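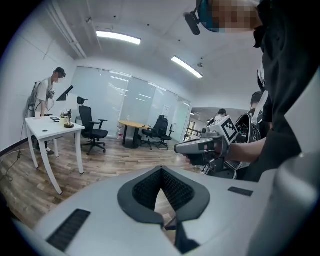 Tables and Chairs: Frequently Asked Questions

These are the questions we get most often at Tulteo about hiring work tables and office chairs. If yours isn't covered, call the Rivden desk or send a note through the contact form.

What comes with a standard workstation?
One white rectangular table and one black mesh office chair. The chair has armrests and a five-star base on wheels. Screens, lamps and power strips are not part of the set.

Can I hire tables without chairs?
Yes. A lot of our customers work standing up or already have seating. Tables and chairs are priced separately, so leave the chair line at zero on the order form.

Can I hire chairs without tables?
Yes, same as above.

What is the smallest order you deliver?
Three pieces, in any mix. For fewer than that you can pick up from the Rivden warehouse. Bring a van or a large wagon - the tables do not fit in a regular sedan, even with the seats down.

How many people can use one table?
It is meant for one person with a screen and a few small things, or two people standing across from each other for a short job. For meetings, push two tables together along the long side. The tops are the same height, so you get a flat surface with a thin seam down the middle.

Can I put a screen or tablet stand on it?
Yes, as long as the stand sits on the tabletop under its own weight. Please do not use clamps or screw anything into the top. Clamp marks are the most common reason we keep part of a deposit.

Where should cables go?
Run them off the back or side of the table and down a leg, then along the wall if you can. The tables have no cable tray. You may use hook-and-loop ties around the legs. Please don't use packing tape. Keep cables out of the way of the chair wheels, which will flatten a thin cord after a week or two of rolling over it.

Are drinks okay on the tables?
Yes, with a coaster. Coffee rings come off a white top if you wipe them the same day and are a lot harder to shift after a weekend. Coasters are free, just ask for them when you order.

How do I clean the table?
Warm water, a drop of dish soap and a soft cloth. Dry it afterward. No scouring pads, bleach or nail polish remover. For pen marks, try a plain white eraser first. If the mark stays, leave it and tell us at pickup.

How do I clean the mesh chair?
Vacuum the mesh with the brush attachment, then wipe the armrests with a damp cloth. Hair and thread collect in the wheels. Turn the chair on its side and pull them out with tweezers before they wind in too tight.

How much room should I leave between tables?
Leave 40 inches behind each chair if people need to walk past. Where people work standing and wear bags or packs, leave more, and park the chairs at the end of the table so they don't get backed into. Keep corridor openings and exits clear at all times.

Can I move the furniture after it is delivered?
Within the same floor, yes. Lift a table with one person at each end. Don't drag it, the legs are thin and don't like being pulled sideways. If you want to move to another floor or address, call us first.

Do you have enough for a large office?
Usually. We currently hold 1,117 tables and just under 4,000 chairs between the Rivden warehouse and the smaller one at Koltis. March is our busiest month, so large orders for March should be placed early.

When do you deliver?
Weekdays from 8 a.m. to 4 p.m. Koltis addresses are served on Thursday only. Someone needs to be there to sign.

What if something arrives damaged?
Write it on the delivery sheet before you sign, or email us the same day. We swap damaged pieces at no charge on the next run to your area.

Can I buy the furniture at the end of the hire?
Chairs, yes. Tables, only when we are retiring a batch. Ask for the used price list.

Who do I contact about a return?
Kamil Hájek handles all pickups and returns. Give him your order number and the name of the building, and tell him whether there is an elevator. Wipe the tables down before he comes and leave the chairs assembled.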